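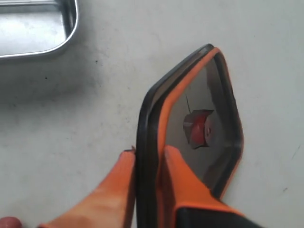
October, 7.40 in the morning

Restarted the planner on the new branch before coffee. The build was clean except for the old warning about the unused frame in the wrist transform, which I have left alone again.

Yesterday's problem first. The segmentation node still treats a reflection as an object. Anything red that shows up in the mirror gets its own mask, its own label and, if the depth filter is in a generous mood, its own pose. The pose is nonsense. It sits behind the glass, below the table surface, and the planner then spends its whole time budget looking for a path to it. I counted 30 such poses in the overnight log, all of them scored above the threshold for a real item.

The Clorkano depth module is no help over glass. It returns either holes or the range to whatever is being reflected, and the hole filling step smooths the two together. Turned hole filling off for any region inside a detected border. The black edge of the mirror is easy to find, so the border mask is stable even when the inside of it is rubbish.

10.15. Wrote the reject rule. If a mask lies wholly within a closed border and its depth is greater than the plane fitted to that border, drop it. Fitting the plane needs enough edge points and the fingers hide a good part of the lower edge once the mirror is held, so I lowered the minimum from 2000 points to 810. Below that the normal swings about and the rule starts throwing away real things on the table.

Replayed the Rivside recordings through it. 1349 frames with the mirror in view. Most of the false masks went. The ones that stayed are masks that cross the border, where half is reflection and half is tabletop. Those need splitting before the rule can apply, and the split has to come before tracking or the tracker merges them again two frames later. That means moving the node, and moving the node means touching the launch file, which is in a state.

Afternoon on grip force. The controller closes until the current rises and then holds. This suits a block. With one finger on the rim and the other on the glass it is too much, and I do not like the number it settles at. Added a per-object ceiling, read from the same file as the grasp poses. Units in that file are mixed, newtons for the Festier entries and raw counts for the older ones. Converted the old ones by script and checked a handful by hand. One was out by a factor of ten, and had been for months.

17.30. Kawaguchi bridge dropped its connection twice. Both times the timestamp on the joint state was ahead of the camera's. Suspect the clock sync, not the cable. Set it to log the offset overnight.

For tomorrow: split masks at the border, move the node, rename the unused frame or delete it. Check the offset log before changing anything else.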